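Reading Match Predictions
Week 5 handout, Sports Data and Media
8 January 2026

Bring this with you to the discussion section, along with the prediction you picked from the reading list. Mark up both.

Last week we looked at how a match preview gets put together. This week is about the part at the bottom, where the writer names a winner. My view, which you're free to argue with, is that most of these calls carry very little information, and that the numbers around them are there to make a guess look like work.

Take the preview of Evstead v. Wultport in the reading. It gives us the head-to-head record, the last result, the pitch, the weather, and the form of one opening batter. Then it says Evstead "should have the edge." How big an edge? The writer never says. If Evstead win, the call was right. If they lose, well, they only had the edge. A claim that survives either result can't be scored, and you should be suspicious of anyone who keeps a tally of claims like that.

Head-to-head records

Evstead and Wultport have met 11 times. Evstead won 5 of the 10 that had a result, and one was rained off. The preview calls this "a fierce and even rivalry." Maybe so. Most of those games were played by people who have since retired or moved clubs. Before you use a record like this, ask how many of the current players were in it. If the answer is two or three, I'd leave it out.

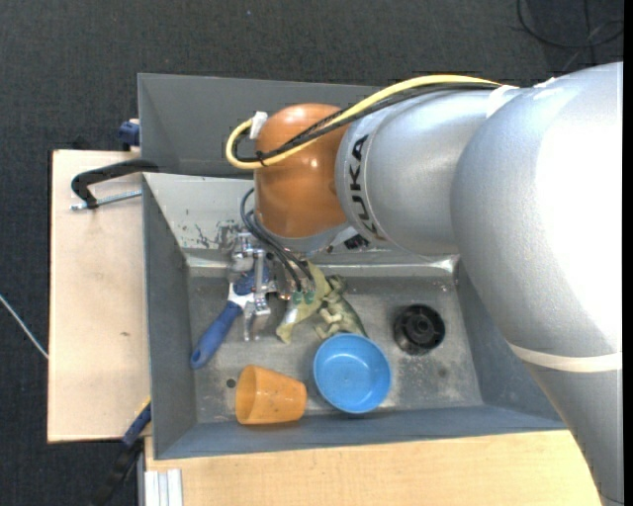

The toss

Commentators love the toss. In the class data set we have 1,892 matches, and your problem sheet asks you to work out how often the side winning the toss went on to win the game. Do it before you read any opinions on the matter. Then split by day and night games and see whether your answer holds up. Watch the small groups. Some grounds in the file have hosted so few night games that one result moves the percentage a long way.

Form

"Acuña is in form" usually means he made a big score recently. He made 131 against Elthorpe in June, and three different previews mention it. None of them mention that he was dropped early in that innings. I don't hold the catch against him, but one long innings tells you less than a season of middling ones, and writers pick whichever stretch of games fits the story they already had.

What a usable prediction looks like

It gives a probability. It's published before the toss, or says plainly that it came after. It stays online when it's wrong. By that standard only one item on the reading list passes, and I'm not sure its author meant it to.

For section

Find the sentence in your preview that could be proved wrong by the result. If there isn't one, write one for it, with a percentage. Be ready to say where your percentage came from. "It felt right" is an acceptable answer this week, and it won't be next week.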